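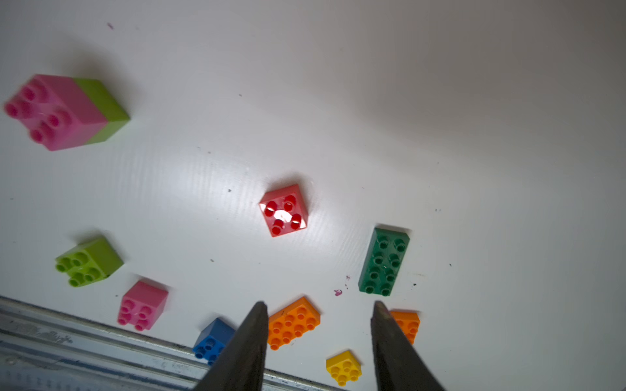 June, 6:40 in the evening

Today was for the grippers again. Karla asked me to clean the fingers before the new counter reached 2,000 cycles, and I did it at 49 short of it. I used a dry cloth and then the small brush. The screws at the finger base I tightened by hand only, as Abundio showed me.

After lunch I taught the pick heights again. The old values were made for the old board, and with them the fingers went too low. I changed the approach to 200 steps per second – slow, but I prefer slow until I trust it.
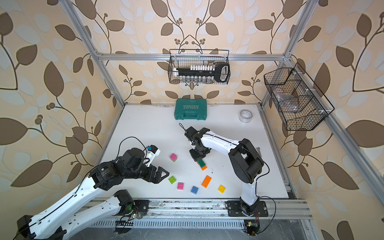
Right arm with the green brick over the orange one, left arm waiting.

Itzel thinks the cable on the right forearm should get one more tie near the elbow. I wrote it on the list for tomorrow, together with the rail, which I have not wiped yet. The spare fingers from Plastano did not arrive. Sarahí will call them in the morning.

I saved the new values under my name and closed the program at six. My back hurts from bending.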